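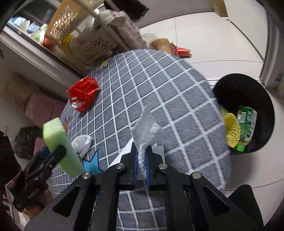
A crumpled paper towel over a table with a grid-patterned cloth.

**Herance to move paper towels from recycling to food waste collection**

Households in Herance will be asked to put used paper towels in the food waste bin from 20th September, under revised sorting rules published by the town's waste office. Until now the rules have listed paper towels under mixed paper, together with newspapers, envelopes and office sheets.

The change follows a contamination review carried out in May at the Pawlak sorting plant, which handles mixed paper from Herance and the neighboring town of Brina. Loads from 13 collection routes were sampled. In 8 of them, the share of food-soiled or wet fiber exceeded the limit set by the mill that buys the sorted paper, and the loads were downgraded.

"Towel fiber is short and has usually been recycled once already," said Krystyna Kubiak, who runs the paper line at the plant. "It breaks up in the pulper and leaves with the sludge. Grease makes the rest of the bale harder to sell."

Paper towels used with water, food or cooking oil will be accepted for composting. Towels that have been used with solvents, paint, bleach or motor oil must go in general waste. Cardboard cores remain in mixed paper. Wet wipes, including those labeled biodegradable, are not accepted in either stream.

Composting will take place at the Rernedov site, where material is held in covered rows for 12 weeks before screening. Konrad Nowakowski, the site's operations manager, said the added paper would help balance food waste, which is high in nitrogen and tends to compact. The site can take an extra 800 tons a year under its present permit.

Collection days and bin sizes do not change. Printed sorting guides will be delivered with the next water bill, and revised lid stickers can be picked up at the town hall front desk. Brina keeps its current rules until its collection contract is renewed.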